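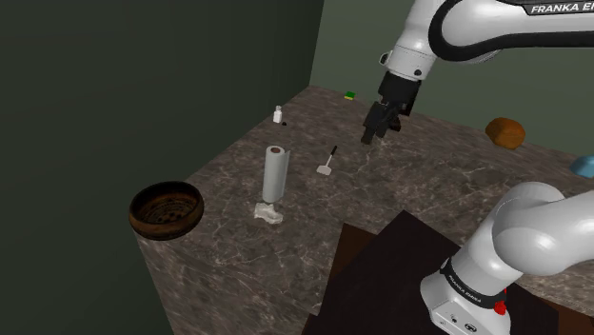

Pancartes de manif : les faire à la maison sans y passer la nuit

Notes prises vite fait après l'atelier de samedi. A compléter.

Le carton
Double cannelure si possible, récup de magasin de vélos ou d'électroménager. Format A2 maxi, au-delà ça prend le vent. Couper au cutter, lame neuve, règle métal, plusieurs passages légers. Jamais d'un coup.

Les lettres
Tracer au crayon d'abord. TOUJOURS. Compter les lettres avant de commencer, sinon le dernier mot finit tout tassé dans le coin. Pas plus de 4 mots par ligne. Noir sur jaune ou noir sur blanc, le rouge se lit mal de loin.

Peinture
Acrylique mate, le pot Ternar va bien, couvre en une couche. Pinceau plat de 30 mm pour les gros titres. Laisser sécher à plat, pas contre le radiateur (ça gondole, vécu en mars).

Le manche
Tasseau léger ou tube carton. Vérifier l'arrêté de la préfecture avant, certains interdisent le bois. Fixer avec deux cartons collés en sandwich, le manche au milieu. Agrafes + scotch toilé sur les pointes pour pas se griffer.

Pluie
Film alimentaire tendu, scotch large au dos. Moche mais ça tient. Tanveer Mengal préfère la cire de bougie frottée, moi je trouve ça long.

Taches sur le plan de travail
Acrylique fraîche : eau tiède + savon noir, tout de suite. Sèche : gratter à la carte plastique, jamais au couteau. Sur du marbre ni vinaigre ni citron, ça attaque la pierre. Feutre permanent : alcool ménager sur un chifon, tester dans un coin avant.

Après
Garder les manches, jeter le scotch à part, carton au recyclage. Les panneaux réutilisables se rangent debout derrière une armoire, face peinte contre face peinte avec une feuille de papier cuisson entre les deux.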